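About Us | Fadotex

Posted in August by Ruby-Lee Tipoki

Short version, as I have a van to load. Fadotex rents out tidy-up robots for offices, lobbies and waiting rooms. We set them up, we teach them your rooms, we come back when they get confused. Been at it long enough to have opinions.

Who we are

Two of us started it. Me (Ruby-Lee, customers, invoices, van) and Selvaraj Ranasinghe, who does the robots. We met at Gunawardena, a cleaning contractor, where I ran the evening crews and he fixed floor machines. Everyone there hated the same job. Going round at 9 pm picking up bottles and cups and emptying forty little bins before the real cleaning could start. So that's the job we went after.

The office is over the Varomico print shop. Ring the side bell, the front one is theirs.

What you get

The robot is called the Hundivow. Two arms, two hands with proper fingers, camera up top. We don't make the arms, we buy those in and build the rest of the service around them: the room training, the nightly schedule, the phone line. Rental is 890 a month, which covers one robot, a spare hand and all visits. Minimum term is 2 months. We used to ask for six and people quite rightly said no.

Before it works alone it needs practice in your actual rooms. We plan on 180 practice runs per site, done over a few evenings with one of us driving it. Selvaraj says it could be less if your furniture all matches. Mine is the casual chair-moving department.

What it does ok: bottles, cans, paper, cushions back on chairs, small bins. What it doesn't: stairs, anything full and open (coffee!!), glass, cables. Please don't ask it to water plants. One client did.

Speed. It is slow. A small waiting area takes around 30 minutes, a person would do it in five. It runs after hours so mostly that doesn't matter, but if you need a room turned over between meetings then hire a person, we'll even give you a number.

What a site visit looks like

1. We walk the rooms with you and mark anything off limits.
2. We agree where bottles go, where trash goes and how you like the cushions. Write it down, people in the same office never agree.
3. Practice. Seating corners first, low furniture is the hardest part to learn. Chairs, a little table, a bottle on top, a lined wastebasket down on the carpet where the arms have to reach for it.

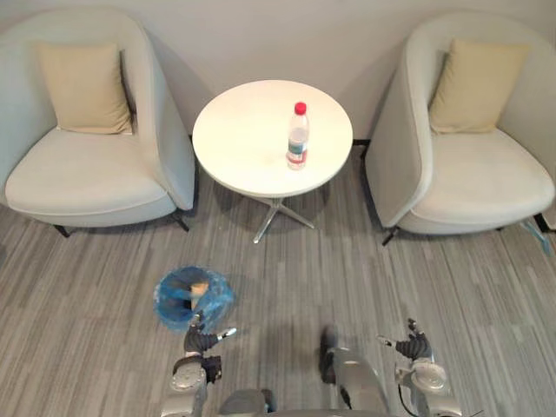
4. Selvaraj goes through the recordings and flags the bad grabs. Those get redone untill they're boring.
5. First night alone, with one of us on call. After that a weekly note by email, plain English, what it picked up and what it left.

Recordings stay with us and only get used for your site. If somebody walks in during practice we stop and delete that run.

Where we work

Anywhere the van gets to in a morning and back. Mostly clinics and small offices, one library. Carpet is fine, rugs with fringes are not fine. Ask for a trial before you sign anything, its one evening and we don't charge for it.

Comments (3)

deskplant_: had the trial at our clinic. It put every cushion back dead straight, which freaked out the night receptionist. Still slow as anything but we signed

M. in accounts: Is the 890 with or without tax? Page doesn't say.

Ruby-Lee (Fadotex): Without, sorry, will add that when I'm back at the desk.

Contact: side bell at Varomico, or use the form | © Fadotex | Back to top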